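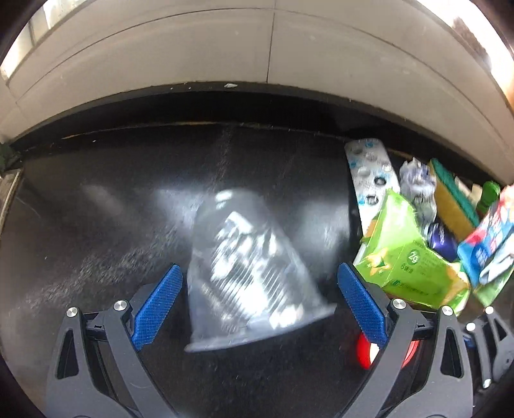 Clear cup on the black counter, before sorting.

The counter to the right of our sink collects everything that has no assigned place. I cleared it in December and wrote down the procedure, mainly so I can repeat it in the spring without having to think it through again.

The surface is black and slightly glossy, and that complicates the job more than I expected when we chose it. Transparent items disappear against it. A thin plastic cup on its side is mostly visible as highlights: the ribs catch the ceiling light and the rest of the wall shows the counter straight through. I have knocked over more clear cups on this counter than on the old beige one. White and silver things, such as blister packs, show up from across the room.

Step one was to divide the pile by material and ignore function. I had tried function first (medicine, drinks, stationery) and stalled on every object that belonged to two groups. Sorting by material goes faster. Thin plastic to the left, foil and card to the back, everything else in a tray.

Thin plastic. Disposable cups come home from Liette Caron's lunches in a stack and then separate. The ribbed type is stiffer than the smooth type at the same wall thickness, and it survives a rinse in warm water, so I keep those for seedlings. A ribbed cup takes a drainage hole well if the hole is made from the inside with a heated nail. Made from the outside, the base tends to split. Cups with a cracked rim go in the recycling. They roll in an arc when laid down, the rim being wider than the base, and should be stored upright or nested.

Foil and card. Blister packs are the worst item in the house. Once the carton is thrown out, the expiry date is often on one end of the foil only, and it is usually the end that gets torn first. My rule now has two parts:

A pack with no legible date goes back to the pharmacy.
A pack with a legible date goes in the Surach box, foil side facing forward.

The Surach box is a flat drawer insert 30 cm long. Most packs fit lengthwise. The long ones have to go in diagonally and waste a corner, and I have not solved that. Darlene Lachance suggested cutting the packs down. I would advise against it, as the cut edges are sharp and the name of the drug can end up on the piece you discard.

Everything else. The tray was a Rukeck baking tray, borrowed from the oven drawer. Whatever was still in it after 20 minutes of sorting went into a paper bag with the month written on it, and the bag went to the hall cupboard. If it is unopened by spring I will throw it out without looking. Selma Shehu does this with 2 bags a year and reports one regret, a spare key.

Total working time was 80 minutes, including wiping down. For the wipe I use a damp microfiber cloth, then a dry one - the dry pass matters on a glossy black surface, where every drop leaves a ring. Spray cleaner left streaks on ours whatever the dilution.

Still open: a hook or shelf for the keys, and somewhere to put the cups between the rinse and the greenhouse.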